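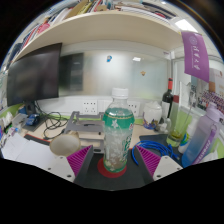
Clultstead Shared Workshop Completes Hand-Held Gripper

Members of the Clultstead shared workshop have completed a working version of a two-finger, hand-held gripper, the workshop announced this month. The tool, known within the group as the Clalasness, was designed and assembled by members over the winter and is now in regular use at desks and benches in the building.

The gripper is carried in one hand and records what its fingers do while a person moves everyday objects. A camera mounted on the body faces forward over the fingers. The recordings are intended for a small robot arm that the group plans to build next, which will be fitted with fingers of the same shape.

Each finger has a white angled housing and a ridged magenta pad on its inner face. According to the workshop's build notes, the pads went through 3 versions. The first was smooth and let plastic bottles slip when they were lifted from the cap end. The second was softer but wore down at the tips. The current pad has fine parallel ribs and is fastened so that it can be changed without taking the finger apart. The notes advise builders to check the screws in both housings after each long session.

Work on the tool began in November with a cardboard model. The body was redesigned in January, when members found that the first handle tired the wrist and placed the trigger too far forward for smaller hands. The revised handle is shorter, and the trigger can be set in one of 4 positions. Cable routing was also changed at that time.

The project was supported by a grant of $200 from the Alipour Fund for Home and Workshop Building, which makes small awards to makers in the Clultstead area. The grant paid for screws, bearings and pad material. The camera and the remaining parts were supplied by members.

The group has set out a list of 29 household and office objects to be handled in the first round of recordings. Bottles, cups and jars come first, followed by cables and folded cloth. Recordings are made on ordinary working desks, with the usual items left in place. The workshop stated that a cleared table would give the future arm too little practice with the conditions found in a home.

Clear plastic bottles have received particular attention. They deform under a firm grip and behave differently when nearly empty, and their labels change how well the pads hold. The workshop intends to publish its notes on grip force once the first round is complete.

Plans for the fingers and the handle are available to members at the front desk. A printed parts list may be requested by other workshops, and a group in Ganton has already begun a second unit from the same plans. The Ganton build will use a longer finger to reach into deep containers, and the two groups have agreed to keep the mounting holes the same so that parts can be exchanged.

The workshop will hold an open evening in March, beginning at 6:30 p.m. in the main room. Visitors may try the gripper and look through the build notes. Children must be accompanied by an adult. Members who wish to take part in the recordings should add their names to the sheet beside the tool cabinet before the open evening.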